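ok so a few of you asked how I box up old phones before they go out, and I keep answering in replies and losing the replies, so I'm putting it all in a thread

background for new people: I sell used phones on Zostton, mostly boring ones, mostly to people whose kid dropped theirs in a lake. I started in June with a drawer of family leftovers. I now own way too many empty phone boxes and my closet door doesn't shut

the box matters SO much more than I expected. same model, same scratches, one with its box and tray and one in a padded envelope. the boxed one sold for $98 that same evening and the envelope one sat there for 18 days. I lowered the price twice and got one message asking if I'd trade it for a leaf blower

so now everything goes out in some kind of box if I can help it, even if the box has had a rough life

step one is laying the parts out flat on the white table. I used to do this on the couch and I lost a SIM pin in there that I'm pretty sure I'm still sitting on

don't do what I did and start with the lid. start with the tray. if the phone doesn't sit right in the tray then nothing above it is going to close and you'll be squashing it down with your palm like an overfull suitcase

also wipe the table first, crumbs stick to film like you wouldn't believe (the brown line on mine does not come off, I've tried baking soda, dish soap and the stuff for the stove. it lives there now)

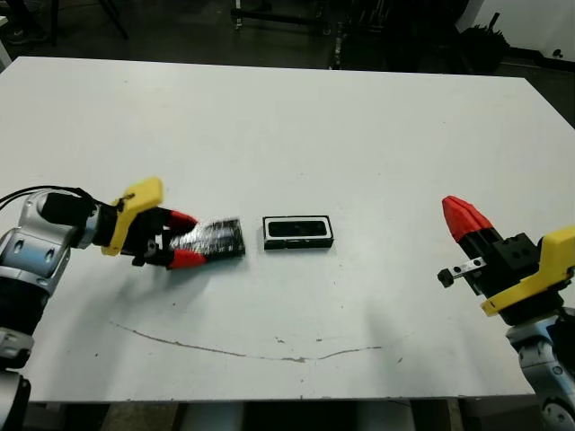 plastic film on one, tray waiting next to it

about the film, because this is where I get the most questions! I use the thin crinkly clear kind. I tried a thicker one from Priseneo, and it looks beautiful and very professional and it will not bend around a corner to save its life

one layer. ONE. my first few were wrapped like leftovers going in the freezer and the buyer told me it took a pair of scissors and some language to get in

you want the ends folded to the back where the buyer sees them last. I do the long sides, then the short sides, then a tiny piece of tape. tiny! like half a fingernail

if it's wrinkled on the front, just undo it and go again, film is cheap. I get mine at the hardware store in Tratlow, the one next to Sầm, where I also get a noodle soup every single time, so maybe my film isn't cheap when you add it all up

someone asked if I wrap before or after testing. after!! always after. charge it, turn it on, tap every corner of the screen, try the speaker, make a call, do the camera front and back. then reset it. THEN film

and please check that the previous account is signed out. I shipped one that was still locked to my own email and had to do the whole walk of shame with a stranger over chat while I was in line at the pharmacy

next up is the boxes themselves, which I have feelings about

the corners go first. then the top edge, where everybody grabs it. black boxes are the worst for this because the paper underneath is white, so every little bump shows up as a fleck. white boxes just get kind of gray and nobody minds much 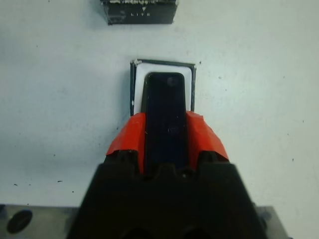
I've tried coloring in the flecks with a black marker. from across the room, fantastic. up close it has this purple shine and it looks like you're hiding something, so now I leave the wear alone and just say "box has wear" in the listing

nobody has ever complained about a worn box that I told them about. I got a complaint about a worn box I forgot to mention, and fair enough

also if you use a box that isn't from the exact same model, SAY SO. put it in the title if there's room. people are totally fine with a box that's just there to keep the phone safe, they are not fine with thinking they bought the other thing

things I keep in the box drawer: trays with no lids, lids with no trays, those little paper sleeves, pull tabs. my sister says it's a hoard. I say it's inventory

trays are the hardest bit to find on their own! folks throw them out first. if you see a bag of odd ones at a yard sale, buy the bag. I paid $9 for mine and I'm still working through it

fit test for a tray: lay the phone in, tip the whole thing a little, listen. if it slides, a folded strip of tissue along one long side fixes it. don't use foam, it pushes on the buttons and the phone turns itself on in the mail

and before you close up, have everything in a row where you can see it. sounds fussy, saves you from sealing a box with the tray in and the phone still on the table (twice. I've done that twice)
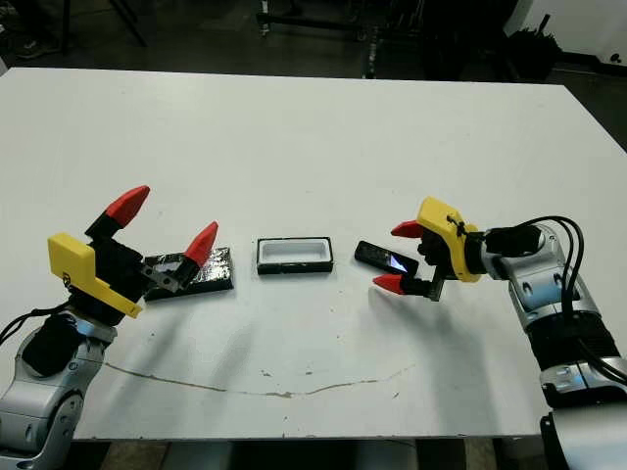

block, tray, phone. screen's still lit at one end

from the row to a taped-up box takes me 13 minutes if I don't stop to read messages. the first one I ever did took most of a movie

outer carton, quickly: one size up from the phone box, paper all the way around, shake it by your ear. if you hear anything at all, more paper

I haven't figured out chargers. include them? don't? I go back and forth every week. if you sell these too, tell me what you do, and also what you do with all the lids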